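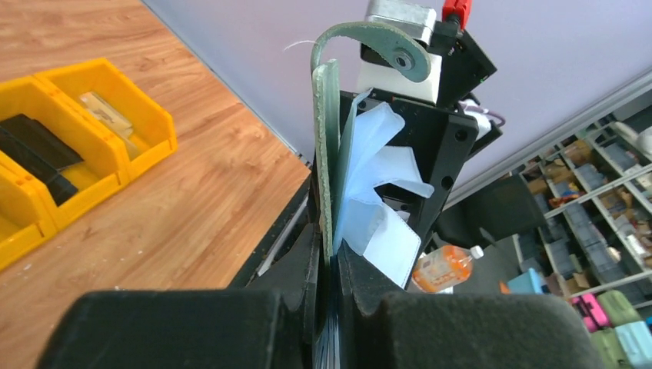
*Figure 4.1: Wrist camera view with the padded fingers. Thin blue plastic sheets sit just past the gap.*

## 4. Comparing fingers and views on the two-arm bench

By now you should have both arms homed and both wrist cameras streaming into Vudik. If you haven't, please go back to Section 3 and finish there first, as it's no fun chasing a camera fault halfway through a trial (we've all done it, and the kettle gets a good workout).

This section takes you through a side-by-side trial of the Bolano padded fingers and the Bolano plain fingers on thin, bendy and generally awkward items. It also helps you decide which camera view your operators should have in front of them. Allow yourself a whole morning the first time through, and don't feel bad if it runs past lunch.

### 4.1 Fitting the first set

1. Park both arms and switch the motors off at the Prustlow controller.
2. Fit the padded fingers to both arms. Snug the screws by hand, then a quarter turn more.
3. Turn the motors back on and close each gripper slowly on nothing at all. The pads should meet evenly from tip to root.
4. In Vudik, open **Tools > Grip** and set the force to 50 per cent. Leave it there for both finger sets, however tempting it is to nudge it up for the plain ones!
5. Look at each wrist view. You want both fingers along the bottom of the picture with the gap near the centre. If one finger is crowding out the other, loosen the camera clamp and turn it a little.

> **Caution:** Keep your hands clear of the fingers whenever the motors are on, including when the software says the arm is idle. Idle only means that it has no job waiting.

### 4.2 Long, soft items

Start with something long. An insole is a lovely test piece, with plenty to grab hold of and enough bend in it to show you straight away if the fingers are meeting crookedly.
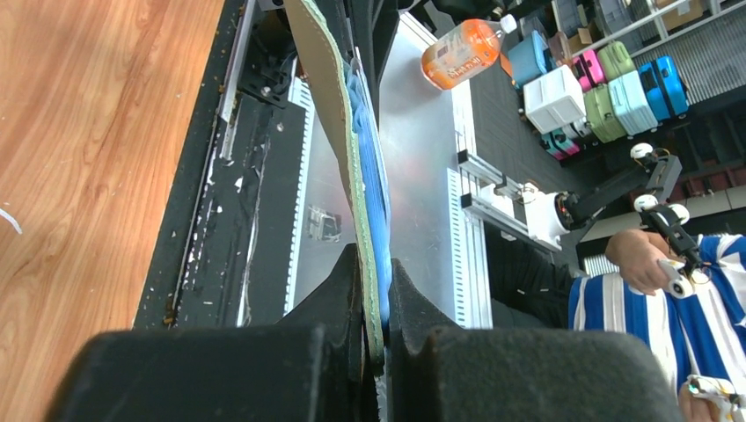
*Figure 4.2: An insole pinched between the fingers, with the operator at right holding the handheld controllers.*

1. Pick up both handheld controllers and stand where you can see the bench and the screen without twisting your neck.
2. Wait for Vudik to show both controllers as tracked. If one keeps dropping out, check that your sleeve or your other hand isn't hiding the white markers.
3. Bring the gripper down over the insole with the fingers open, then squeeze gently.
4. Lift, hold for a slow count of five, and set it down again.
5. Repeat until you've logged 60 lifts, then swap to the plain fingers and do the same number again.

**Note:** Have the same person drive for both finger sets. When Eliécer Huamán and Ezekiel Dvorak split the job between them on our own bench, we ended up comparing Eliécer with Ezekiel, and had to start over.

### 4.3 Cards and other flat pieces

Flat, stiff pieces are where you'll really get to know your wrist camera. From outside the bench a card seen edge-on is barely more than a line, but up close you can see which way it's leaning and correct for it before you let go.
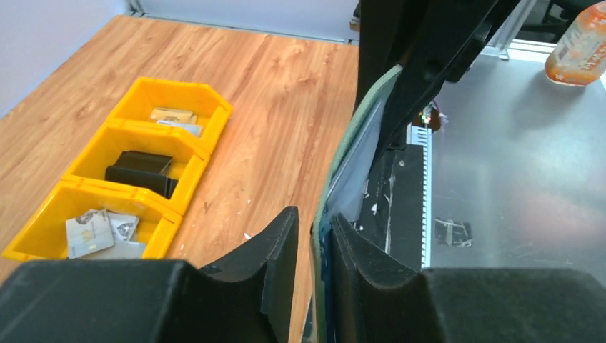 Take these ones slowly, and resist the urge to grip harder when a card begins to tip. Open up a touch, straighten the wrist, and close again. Score each lift in the log as follows:

| Score | Meaning |
|---|---|
| 2 | Lifted and set down where you meant to |
| 1 | Lifted, but it turned or slid in the fingers |
| 0 | Dropped, or never picked up |

A re-grip counts as a 1, even a very graceful one. Our Ridgeway bench logged 49 clean lifts with the padded set before the first slip, and we'd be pleased to hear how yours compares.

### 4.4 Two arms and the fixed view

Working both arms at once is a different sort of job, and for this one we suggest switching the big screen to the fixed camera and keeping the wrist views small beside it.

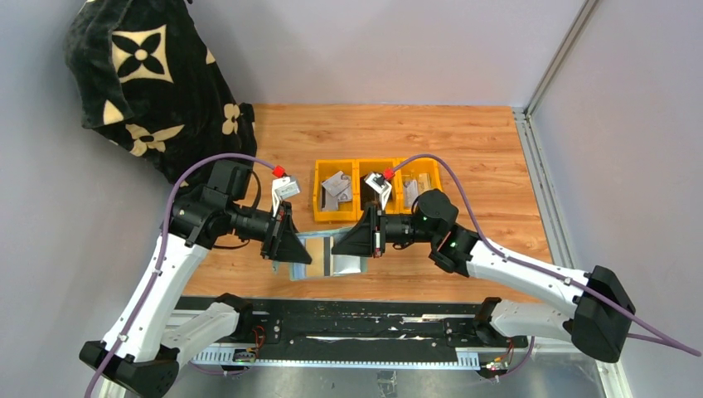 1. Set the speed limit to **Low** for both arms.
2. Bring the grippers in from opposite sides and stop before the tips touch.
3. Check that each cable still has a loose loop over the shoulder. If it's pulling tight, back off and re-route it.
4. Lower one arm at a time. Once the first has hold of the piece, bring in the second.
5. Run the set again with the wrist views large and the fixed view small, and write down which your operator liked better.

**Note:** Pads are good for up to 2,000 grips. Change them as a pair, and wipe the new ones with a dry cloth before you fit them.

When you've finished, save the log under **File > Save Trial**, park both arms and switch off the motors. Calibration for the second finger set is in Section 5.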